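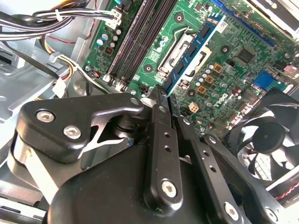 Most desktop computers that come into Dimas Wibisono's repair shop in Medeiros need very little. He charges 86 dollars for a memory upgrade and spends much of the visit on dust. Memory sits in long slots beside the processor socket, with the metal lever of the socket close by and white latch clips at the slot ends. He opens the clips first, then lifts the stick by its edges.

The shop took in 838 old towers last year. Wibisono keeps the sticks that pass his tests and sorts them by speed — color means nothing. 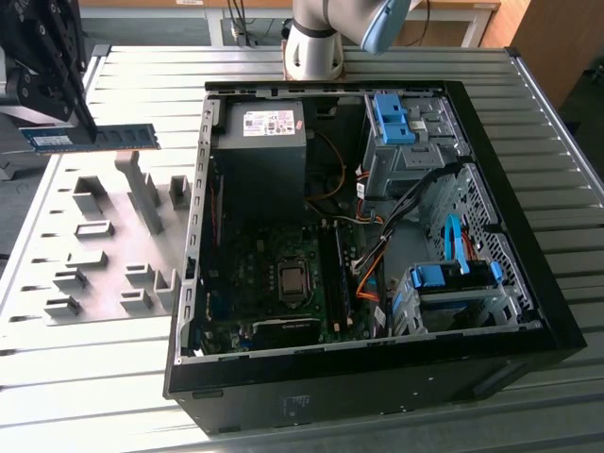 His partner, Amirul Tarigan, handles the cases. He lays each tower flat before working on the board and saves drive cages and side panels for spares.

Features > Repair > Desktops

We use cookies. Read our policy.

Related
The Holtach parts market
Old printers of Davever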